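Beddoe shared workshop – cloth-handling arm
Progress report to the Banent small grants fund, July
Prepared by Dilwyn Ifans

Work done since the last report

The arm is now bolted to the long bench and has stayed there. The old clamp mount let the base creep whenever the arm reached out fully, so we replaced it with a steel plate and four bolts through the bench top. Repeat positioning is much better as a result, though I still want to measure it properly with the dial gauge when it comes back from repair.

The gripper has been rebuilt. The first pair of fingers were too blunt and pushed fabric along the floor of the pen before they closed on it. The new pair are narrower towards the tip. I printed 3 sets before the fit on the slide was right, and the two rejects are kept as spares for the mounting holes.

The wrist camera is fitted and its cable now runs inside the sleeve. The Kasonau control board has given no trouble apart from one loose connector, which I have glued.

Trial runs

We have logged 152 runs on the pen floor with single pieces of cloth. Members put the cloth down by hand and are asked not to tidy it. The software, which we are calling Gridness, looks for the cloth, picks a fold to aim at and brings the arm down. It copes well with cloth in the open. Cloth close to a wall is harder, as there is less room for the fingers to come in on both sides.

Camera blur is the main fault at present. When the wrist turns quickly the picture smears and the edge of the cloth is hard to place.

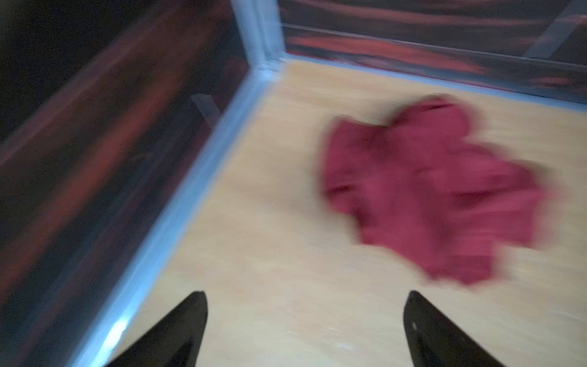
Wrist camera view in the corner of the pen, with the red cloth ahead of the right finger.

I have tried a slower wrist turn, which helps but makes each run tedious to sit through. A shorter exposure needs more light over the pen, and I have asked for two lamps from the workshop store.

Money

£600 of the grant has been spent, mostly on the control board, the wrist camera and the steel plate. Receipts are in the shared folder. I am not asking for anything further this quarter.

Next steps

Fit the lamps and repeat the wall and corner runs. Start on two cloths at once – only if the single-cloth results hold up under the new lighting. The next report will cover both.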